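June 28, 2023
By M. Ashdown

The Boat

The boat was called Drerkar and my sister and I owned half of it each. Our uncle had left it to us in a will that was one page long. The house went to his wife's niece, the tools went to the man next door, and the boat came to us. Neither of us had asked for it. I hadn't been out in it since I was at school.

It was kept in the yard behind Gounder, the hardware shop in Petwood, under a green cover held down with tyres. The shop charged our uncle nothing for the space for as long as he was alive. A month after the funeral they wrote to say they would like the yard back by the end of August, if that was convenient. My sister rang me the same evening.

"Have you had the letter?" she said.

I said I had.

"Well, I can't take it. We've got the one parking space."

I live in a second-floor flat. I told her so, though she had helped me carry the bed up.

We agreed to meet in Petwood and look at it together. I took the 46 bus from the station, the long way by the river, and got there before her. The man from the shop let me through to the yard and stood there while I pulled off the tyres. There was a pool of brown water in the cover and I got most of it down my trousers.

The boat was smaller than I had remembered. It was a clinker boat, varnished inside and painted dark blue outside, with two thwarts and a place at the back where our uncle used to sit with his flask between his feet. The paint had gone dull and there was a split in one of the planks near the front. Somebody had left a bailer in it, the bottom half of a milk carton. I put my hand on the seat and it was dry.

"He had it out last September," the man from the shop said. "On his own. Down to Pranen and back."

I hadn't known that. He was eighty-one last September and had told us he was giving up the garden.

My sister came through with her car keys still in her hand. She walked right round the boat, then she bent down and looked underneath it.

"What's it worth?" she said.

The man said he'd had someone in from Pranen asking. A couple who did up old boats and hired them out. They had said 3,000 as it stood, and they would come with a trailer.

"That's very good," said my sister.

"It's a fair price," the man said. He went back in to serve somebody.

We stood there with it for a bit. I could see she had already spent her half, and I didn't blame her for it, as her roof had been letting in water since the spring. I had no plan for mine. I heard myself say that I didn't think I wanted to sell.

"Where would you put it?"

"I don't know."

"You can't row."

"I could row when I was twelve."

She laughed, though not nastily. Then she said we should get some lunch, and we put the cover back on and rolled the tyres up against it.
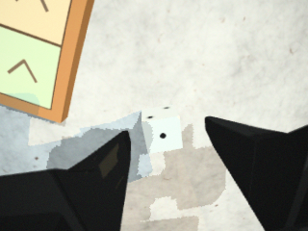 Our uncle had settled things between us the same way all through our childhood. Who sat at the front of the boat, who had the end of the loaf, who had to knock at the neighbour's door and own up about the greenhouse. He would never listen to the argument. He got out a die, a small white one, and put it on the kitchen table, and it sat there on that pale, mottled top until we had both stopped talking. Only then were we allowed to touch it. I think now that the waiting did most of the work. Half the time one of us would give in before it was thrown, and he would put it away again in the drawer with the string and the candles.

There is one café in Petwood, at the back of the bakery. My sister had soup and I had a cheese roll. She was the one who brought up the die. She said she wondered who had got it, and I said it would have gone with the house, in the drawer.

"We could toss a coin," she said.

"For what, though? If you win we sell. If I win, I owe you fifteen hundred pounds."

"You'd owe me that anyway."

That was true and I had been trying not to reach it. I had some money saved, for nothing special. It would cover her half and leave me enough for the plank, if I did it myself, and I had no idea how to do it.

She broke up her bread. "Tell me why you want it," she said. "I'm not being funny. I'd like to know."

I tried. I said that I had liked the sound of the water on the outside of the boards when you lay down in the bottom. I said I remembered the smell of the flask. It all sounded thin, said over a cheese roll. She listened to it, and then she told me something I hadn't heard before. When she was fifteen and having a bad time at school, she used to walk to our uncle's on her own and he would row her up to the weir. He didn't ask her anything. He would row up, and hold on to a branch for a while, and row back.

"Where was I?" I said.

"At home. You were nine. You'd have talked."

She finished her soup. I asked her whether that didn't make her want to keep it, and she said no, it made her want the roof done. She said she had had the good of the boat already.

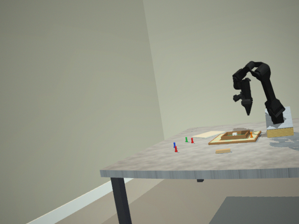

PART TWO

The couple from Pranen came on a wet morning with the trailer. They were younger than I had expected. They wore matching waterproofs and had brought their own straps. I had gone along because my sister was at work and somebody had to sign the paper.

I had said yes to selling a week after our lunch. No one had pushed me. I had gone down to the towpath near my flat and asked at the rowing club what it would cost to keep a boat there, and the woman in the office had given me a sheet of prices and a waiting list to put my name on. She was very pleasant. On the way home I dropped the sheet in a bin.

The man from the shop helped us get the cover off. There was an old nest in the front of the boat, tucked up under the small deck, which we hadn't noticed the first time. The young woman lifted it out whole and put it on top of the wall.

"Does it leak?" she said.

"It will at first," the man from the shop said. "Leave it in the shallows a night or two and let it take up."

They went over it slowly. He tapped along the planks with his knuckles and she wrote in a notebook. When they reached the split he called it a shame and she said it was nothing, it was an afternoon. I liked them for not asking me to knock anything off.

"What do you want to do about the name?" she said to me.

I asked what she meant.

"Some people like to keep it. They unscrew the board. We had one lady who had it over her fireplace."

The name was on a strip of wood at the back, in cream letters that our uncle had painted himself. The last R was squashed up because he had run out of room. None of us ever knew what it meant. He said it was the name it came with, and our aunt said he had made it up in the bath.

I rang my sister from the yard and asked her. I could hear people talking behind her.

"Leave it on," she said. "It's the boat's."

So I told them to leave it on. The young woman wrote that down as well.

It took the four of us to get it on to the trailer. It was heavier than it looked and there was nowhere good to hold it. My end slipped, and I took some skin off my hand on the edge of the wall. Then it was on, and they were throwing the straps over, and the man from the shop was already sweeping the place where it had been. The concrete was a different colour there.

They paid by phone, standing in the doorway of the shop out of the rain. I sent my sister her half before I had even got to the bus stop. She sent back a picture of a bucket on her landing.

I had a while to wait. There are more than 700 people in Petwood now, with the new houses, but the bus still comes only every two hours. I walked down to the river. The slipway was covered in weed and there was a bench I didn't know, with no plate on it. The rain had nearly stopped. A man was fishing from the other bank under an umbrella, and he nodded to me, and I nodded back.

In August my sister telephoned and said the roof was done, and was I free. We drove to Pranen with the children in the back. The hire place was behind a pub. There was a row of boats tied to a rail with numbers painted on them, and Drerkar was near the end, blue again, very shiny, with new rope. The price was on a board by the hut. It was more than I would have guessed.

"We can't pay to go in our own boat," I said.

"It isn't ours," said my sister. She had her purse out.

The couple were busy at the other end and a boy took the money. He gave us lifejackets and asked if either of us had rowed before. My sister looked at me.

"When he was twelve," she said.

I went into the reeds straight away and then I went into another boat. The children thought this was very good. After that I got the hang of pulling evenly, and we went up past the pub garden and the bend, with her two lying down in the bottom and their feet on my bag. She sat at the back where he used to sit. I had my back to where we were going, so she told me left or right.

When we came up to the weir she put out her arm and caught hold of a branch, and I lifted the oars in. The younger one asked what we had stopped for. My sister told him to wait a minute.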